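About Clarnorell

Clarnorell is a wash-and-fold and clothing repair shop in Jikuvville. Small shop, big tables. Sweatshirts, fleece, school hoodies, team gear, the stuff people really wear. We also do shirts and bedding but the soft heavy things are what we're known for.

Started by Valentin Cârstea with one folding table and a borrowed steamer. Now we're on Ene Street, two doors up from the old bakery, with a second drop-off counter in Jidlow. Opened that one in September. Last year we folded over 2,000 sweatshirts, plus whatever came in with them.

How we work. Everything gets sorted by weight first, not color. Fleece is washed cool, inside out, low spin. Then onto a table, flat, sleeves out, pulled straight side to side before any fold goes in. Lettering gets checked for cracks and lifting. Hems and cuffs too.

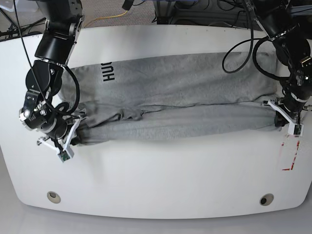
Marguerite wrote to us that her son's gray hoodie used to come out of the drawer with a crease straight through the letters, and that since she began pulling it flat first and folding from the bottom up, the print has stayed smooth. She still can't get the hood to lie down. Fair enough, hoods are hard. Tuck it back into the neck before you fold the sleeves in, that helps alot.

Repairs: cuffs, zippers, small holes, pockets. Not leather, sorry. Ask at the counter for a price, we need to see it.

Bags are due back in 26 hours from Ene Street, 41 from Jidlow becuase of the van. Up to 40 pieces per bag please. More than that, split it in two.

Drop in, no appointment. Ring the bell if the front is empty, we're in back folding.

Page updated May 2025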